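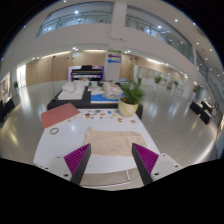

Dirk Ehlers
Equipment planning, Bomeck

Filed under: Lists > Hardware and Purchasing
3 min read

Re: [handheld-purchasing] Finger pads and spares for the October order

Replying to the pad question first, then the budget lines.

> We have a quote from Cuervo for complete gripper units and one from
> Senine for fingers and pads only. The unit price from Cuervo is 1161
> with fingers fitted. Senine wants 327 for a finger set with mounting
> blocks. Before I send the request up I need to know whether we are
> replacing whole units or keeping the bodies and renewing the front
> ends. I also need to know if the ribbed pads are worth paying extra
> for over the smooth ones. Please don't answer "it depends."

Keep the bodies. The black body and the trigger linkage are within tolerance on every unit I have checked. Wear is confined to the pads and, less often, to the screw holes in the white mounting blocks. A full unit at 1161 buys a body we don't need. Three finger sets from Senine cost less than one complete unit from Cuervo, shipping excluded.

On pads: order the ribbed ones, same purple compound as now. The tabletop work in the atrium is mixed. One table has a beige cloth lying flat, a flat red board, a small brown ring and a spread of small pieces the size of buttons or beads. The cloth and the ring set the requirement. A smooth pad needs more closing force on thin fabric, and the operator's hand pays for it over a shift. I would not buy two pad types to suit different objects. Changeover takes longer than it saves, and the sets get mixed in the drawer.

Pads should be a separate line from fingers. They are consumables and belong in the operating budget. Fingers and blocks can go under small equipment. If both are on one line, finance will hold the pads until the next approval round, as they did last year.

Suggested lines:

Finger sets with mounting blocks, Senine, 327 each, quantity 4
Ribbed pads, pack, 100 each, quantity 5
Complete unit, Cuervo, 1161, quantity 1, as a spare only

The spare is the line I would cut first.

Two points to settle with Senine before the order goes in. Ask for the hole spacing on the blocks in writing. The drawing they sent shows the older pattern, and a set made to it will not seat on our bodies. Also ask if the screws are included. At Dretusetti they were not, and the parts sat for weeks.

I have left calibration out of this. The fixture quote came in at 509 and I don't think it is needed for a front-end swap. The jaw opening has to be measured again after the new fingers go on, but the existing gauge will do that.

Send me the revised sheet and I will check the part numbers against the drawer.

Dirk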